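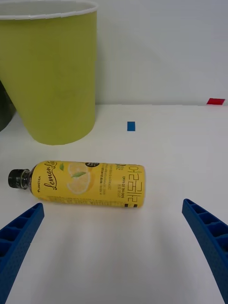
Section 4. Bottled Drinks and Cups on the Serving Table

4.1 Scope

This section covers the placing, opening, pouring and clearing of bottled drinks at the Skuklow serving table. It applies to screw-cap bottles up to 500 mL and to single-use paper cups. Cans, cartons and hot drinks are covered in Section 5. Glass bottles are not used on this table.

4.2 Before you start

Check that the table is level and that all leg locks are closed. The tabletop must be clean and dry. Moisture trapped under a cup base can make the cup slide when it is filled.

You will need:

Bottled drinks, caps sealed
Paper cups, one per person plus two spare
One lint-free cloth
The Hillton drip mat (supplied)
A waste bag for caps and used cups

4.3 Placing the bottles

1. Wipe each bottle with the cloth, starting at the cap and finishing at the base.

2. Stand the bottle upright at least 125 mm from the table edge.

3. Turn the bottle until the front of the label faces the seating side. On bottles with labels in more than one language, use the side with the product name your guests will read most easily.

4. Leave 40 mm between bottles so that each one can be gripped without touching the next.

5. Place flavored teas and sugar-free drinks in separate rows. The labels are often similar in color. Lemon Lite, for example, has a yellow label with lemon slices and can be mistaken for a lemonade at a distance.

Note: A sealed bottle may be laid on its side for a short time, for example while the table is being arranged. Position it parallel to the nearest table edge, with the cap pointing away from the walkway. A round bottle will roll on a smooth top if the table is even slightly out of level.

CAUTION: Never lay an opened bottle on its side, even with the cap tightened. Caps that have been opened once may leak under load.

4.4 Placing the cups

1. Separate the cups one at a time. Hold the cup by the lower half and keep fingers away from the rim.

2. Inspect the seam and the base. Discard any cup with a dent in the rim or a lifted seam.

3. Stand each cup upright on the tabletop or the drip mat. Keep empty cups clear of bottles that are lying down.

4. If you use cups in different colors, assign one color to each type of drink and write the assignment on the Plevitz table card.

4.5 Opening and pouring

1. Stand the bottle upright on the drip mat.

2. Hold the body of the bottle just below the shoulder. Do not squeeze.

3. Turn the cap counterclockwise until the tamper ring separates. The ring stays on the neck and does not need to be removed.

4. Set the cap down with the open side up.

5. Tilt the bottle slowly and pour down the inside wall of the cup. Stop two finger widths below the rim.

6. Replace the cap and tighten it by hand.

CAUTION: Fruit-flavored teas leave a sticky film when they dry. Wipe spills from white surfaces immediately with a damp cloth, then dry the area. Do not use scouring powder — it dulls the finish.

4.6 Clearing

1. Empty leftover drink into the sink. Do not pour liquid into the waste bag.

2. Remove the cap and rinse the bottle.

3. Pull off the label sleeve where a perforated line is provided. If there is no line, leave the sleeve in place and follow the local recycling rules.

4. Stack the used paper cups and place them in the waste bag.

5. Wipe the tabletop from the center toward the edges.

4.7 Storage

Store unopened bottles upright, away from direct sunlight, at temperatures below 104 °F or the limit printed on the label, whichever is lower. Once opened, keep the bottle refrigerated and observe the producer's instructions. Keep paper cups in their sleeve, open end down, in the Thongsuk drawer unit or another dry cabinet.

Changes to this section are approved by Orathai Chuensuk. Send corrections to Jeanie Halliday, quoting the paragraph number.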